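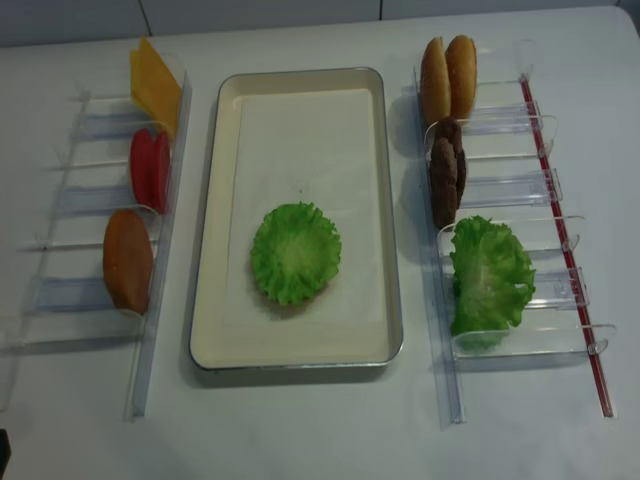
*The burger bench, with a lettuce leaf on the tray and the two clear racks either side.*

# Pretent soft fingertips (pair), for the Sfeir two-finger gripper

I've sold plenty of fingertips over the years and most of them get tested on wooden cubes, which are lovely and square and tell you very little. So for the Pretent tips I used the burger bench! It's all replica food: cheese slices, tomato slices, patties, buns and lettuce, standing on edge in slotted acrylic racks, and the arm has to pull each piece out and lay it on the paper in the tray.

Bilal Fakhoury built the first version of the task for our Flinville open day in May and I've been borrowing it ever since (sorry, Bilal).

## How they got on

I ran 100 picks with the Pretent tips and 100 with the hard tips that come with the Sfeir gripper. Same arm, same Notar controller, same fixed camera, same closing speed. A pick only counted if the piece left its slot cleanly and ended up flat on the paper.

| Tips | Picks | Good ones |
|---|---|---|
| Pretent soft | 100 | 88 |
| Sfeir standard | 100 | 71 |

Most of that gap is cheese and tomato. There are two slices one behind the other, and the hard tips kept either nudging the back one over or taking both at once. The Pretent ones are thinner at the end, so they slide in between much more happily. Buns were dull, frankly. Anything will pick up a bun, though you do want a bit of give on a domed top or it rolls as you let go.

Lettuce is still a pain. The small round leaf is fine, but the big crumpled one likes to spread itself over more than one slot and you never quite know which bit of it you've got hold of. Seven of my 12 misses with the soft tips were lettuce. If leafy, floppy things are your whole job, ring me before ordering, as I'd probably steer you towards something with wider pads.

## A word about clear racks

Acrylic is a nuisance for cameras. Shadi Karaki tried using depth to find the slots and got gaps wherever the light bounced, so we gave up and taught the slot positions by hand. It took him 20 minutes, and then we could get on with the gripping! If you're copying this test at home or in a lab, I'd do the same and save yourself the bother.

## What you get

- Two fingertips, soft grey, matched as a pair
- Four screws and a little hex key
- A printed card with the closing force settings I used on the Notar

They add 18 mm to each finger. Please change your tool length before you run anything, or you'll drive them straight into the table (I've done it, they survived, my pride didn't).

## Will they fit?

They go straight on to the Sfeir two-finger gripper, either size. Randa Darwish has fitted them to an older one using the adapter plate, which I stock separately. They won't go on three-finger grippers.

Wear seems good so far. Mine have a slight shine on the inside faces after all that and no splits. Wipe them with a damp cloth and keep solvents well away.

Questions to me or to Abla Atallah on the Flinville counter, and she's quicker at answering than I am.

Page updated November 6, 2025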